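Search our shop

Enter keyword or name

The Mimness Name Deck

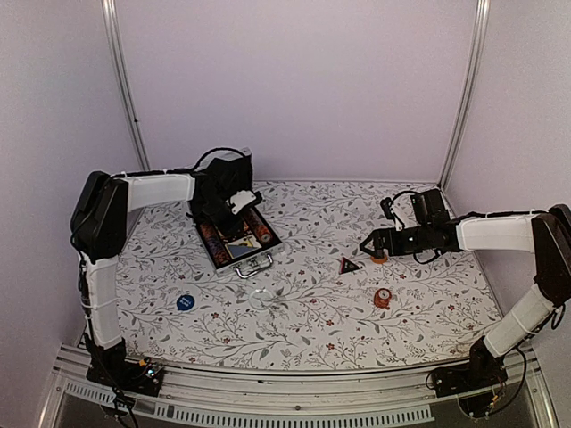
When people ask us what the Mimness deck is for, we usually start by saying that it began as a way to stop two tired parents-to-be from reading the same website over and over at midnight. You know how it goes. You've got a list on your phone, your partner has a list on the back of an envelope, your mother-in-law has a list you didn't ask for, and the moment you sit down to talk it through, somebody says a name out loud, somebody else makes a face, and the whole evening is over. A card is gentler than that. You can pass it across the table, turn it over, put it in the maybe pile and come back to it after dinner.

The deck holds 316 given names, one to a card, and we picked them over two long winters from the kind of reading we'd be doing anyway: old parish registers, translated poetry, seed catalogs, a great many family trees that customers were kind enough to mail us. The name is on the front in large type. On the back you'll find where it comes from, what it's understood to mean, how to say it (with more than one pronunciation when families differ, and they do differ!), and a line or two on how it has been used. Where the experts disagree about a meaning, we say so. I'd much sooner print "origin uncertain" than hand you a pretty story that somebody made up for a greeting card.

Take Rana, which is the card I always pull out at fairs. It looks so simple, four letters, and yet it has separate lives in separate languages. In Arabic it's a girl's name connected with gazing at something lovely. In South Asia you'll meet it as a title and a surname, tied to royalty and rulers. And then, yes, it's also the Latin word for frog, which made one little girl at our August open house so happy that her mother bought the deck on the spot. All three are on the back of the card, frog included.

How the deck is sorted

Cards are grouped into 11 families, each with its own colored border: sky and weather, water, trees and flowers, stones, birds and beasts, light, virtues, place names, saints and scholars, storybook names, and a last family called Odds and Ends for the ones we loved and couldn't put anywhere. We don't split the cards by boy or girl. There's a small mark in the corner telling you how a name has most often been used, and you're free to ignore it, as plenty of our customers do.

You also get a set of blank cards on the same stock, so you can add Grandpa's middle name or that one from the movie. Pencil works best. Gel pen smears, I'm sorry to say, and we've tried a few coatings now without finding one that takes ink and still shuffles nicely.

What's in the box

The name cards, the blanks, a folded pronunciation guide, and a booklet of ways to play, written by Tarek Abdelaziz, who also checked our Arabic and Persian entries and talked us out of several mistakes. His "silent veto" game is the one most couples write to us about. Each of you gets a handful of cards and puts down the ones you can't live with, no talking and no explaining, until you've got a short stack you can both stand to say in a grocery store.

The box itself is a lift-off lid style in heavy gray board, made for us by Stilwood. Earlier printings had a tuck flap that tore, and if yours did, write to us and we'll send a new box.

The Hatedgate add-on

If your taste runs to the gloomier end of things (moors, ravens, ladies in towers), the Hatedgate pack adds 200 more names from ghost stories, folk ballads and old gravestones. It uses the same size card and the same backs, so you can shuffle it right in. Writers and role-players seem to like it even more than parents do. Please note it's sold separately and doesn't have its own booklet.

Ordering

Item number 611. Decks go out by mail in a padded sleeve, and gift wrap is available if you leave a note at checkout. If you come across a name we've gotten wrong, or one your family says another way, do tell us. We keep a running page of corrections and print replacement cards with each new run.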